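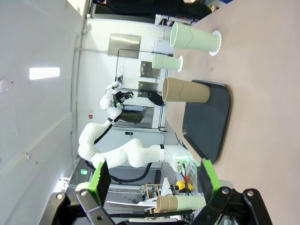

Strings, picks and small gear: what came in this October

Most of the questions sent in since the last newsletter were about string life, so that takes up the larger part of this item. There are also notes on a capo, a strap lock and a humidifier, and a correction to the pedal power chart.

Coated strings against plain ones

We put two sets of phosphor bronze light gauge strings on two acoustic guitars of the same model and played both guitars every evening. The plain set was from Van Acker. The coated set was the Stirnero Long Wear, which costs a little more than twice as much. Both guitars were tuned to standard pitch and kept in their cases when not in use. The strings were wiped down after each session with a dry cotton cloth.

The plain set sounded better on the first day. The treble was clearer and the low E had more snap when picked hard near the bridge. By the fourth day the difference was hard to hear. By day 11 the plain set had gone dull on the three lowest strings, and the G string had started to play slightly sharp at the 12th fret. The coated set sounded much as it had at the start, a bit soft on top but even across all six strings.

We left both sets on until they were no longer pleasant to play. The plain strings came off first, and the coated strings lasted nearly three times as long. On cost alone that puts the coated set slightly ahead. If you change strings before every show anyway, the plain set is the better buy. If you change them when you remember to, get the coated ones.

Two points about the coating. It frays under a heavy pick, mostly over the soundhole, and the loose fibers look worse than they sound. It also makes slides quieter, which helps when recording and may bother you if you like that squeak. Players with very sweaty hands should expect shorter life from either set than we got.

One reader wrote that boiling old strings brings them back. We tried it with the worn plain set. The tone came back for one evening and was gone by the next. It also left the ball end windings looser on the D string. We would keep it for bass strings, where a new set costs enough to make the trouble worthwhile.

The Womico spring capo

The Womico is a plain spring capo with a flat rubber pad, sold in a version for flatter fingerboards and a version with more curve. Check which one you are buying, because the packages look alike. We used the curved version on a steel string acoustic and a short scale electric.

On the acoustic it held all six strings down cleanly up to the seventh fret. Past that the neck was thick enough that the spring began to pull the outer strings sharp by a few cents. That is normal for a spring capo and can be reduced by placing it close behind the fret and letting it down slowly. On the electric, with light strings, it was too strong everywhere above the third fret. A capo with an adjusting screw would be a better choice for that guitar.

The pad can be pulled off and replaced. A spare comes with it. The grip on the back is long enough to squeeze with one hand while the other stays on the strings, and the whole thing can be parked on the headstock between songs. It did not mark the finish on either guitar. We would be more careful with an older nitrocellulose finish and would not leave any rubber padded capo on one overnight.

Strap locks on an acoustic end pin

Several people asked if strap locks made for electric guitars can be used on an acoustic with an end pin jack. In most cases they can't. The jack is wider than a strap button and has no screw to hold the lock. There are locks made for this size, and the one we fitted uses a sliding plate that closes around the neck of the jack. It took a few minutes to put on the strap and needed no change to the guitar.

The drawback is that the cable plug sits close to the plate. A straight plug with a thick barrel would not seat all the way, and a slimmer one did. Try your cable before you take the guitar to a show. A rubber washer over the strap hole is cheaper and does nearly as good a job, provided the leather is not badly stretched.

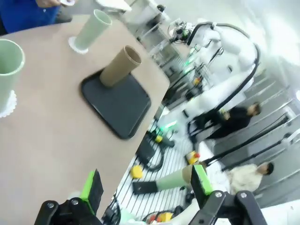

Humidity in the case

Heating season is when tops sink and fret ends start to stick out past the edge of the fingerboard. If you can feel the fret ends when you run a hand along the neck, the wood has already dried out. Solid wood guitars need attention first. Laminated ones are less affected, though their fingerboards and bridges are usually solid and can still shrink.

The Grellusby case humidifier is a vented plastic box with a sponge inside. It hangs between the strings over the soundhole. We soaked the sponge, squeezed it until it stopped dripping, and kept a small digital gauge in the case by the headstock. The reading stayed in the range most makers suggest for six days before the sponge needed water again. In a hard case the result was steady. In a padded bag it dropped off much faster, and we had to refill it every other day.

Use distilled water if yours is hard. Tap water left a white crust on the vents within the month. Do not put the box in wet. One drip on the back of the guitar, left overnight, is enough to lift a finish. Take it out when the gauge climbs and stays high, usually some time in spring.

The gauge matters more than the brand of humidifier. The cheap ones can read well off. You can check yours by sealing it in a plastic bag with a bottle cap of damp table salt and leaving it overnight. It should read 75 percent. If it reads something else, write the difference on a piece of tape and stick it to the back.

Correction to the pedal power chart

The chart in the last issue gave the current draw of the Stirnero digital delay as 100 milliamps. That is the figure for the older analog version. The digital one draws more, and on a supply rated for 100 per outlet it may start up and then cut out when a second effect is switched on. Use one of the high current outlets if your supply has them. Readers who run everything from a daisy chain should add up the whole row again with the corrected number, which is printed on the label next to the power jack.

The polarity column was right for every pedal listed. The voltage for the Van Acker fuzz should have read 9 only. It will not run louder or cleaner on 18, and the higher voltage can damage it.

Next issue

We have three small practice amps in for comparison, all with headphone outputs, and will be looking at noise, battery life and how they sound at low volume. If you own one that has been used for more than a year, write and say how the jacks and knobs have held up. Questions about setup are welcome too. Please give the make of the guitar, the string gauge and the tuning you use, as the answer often depends on all of them.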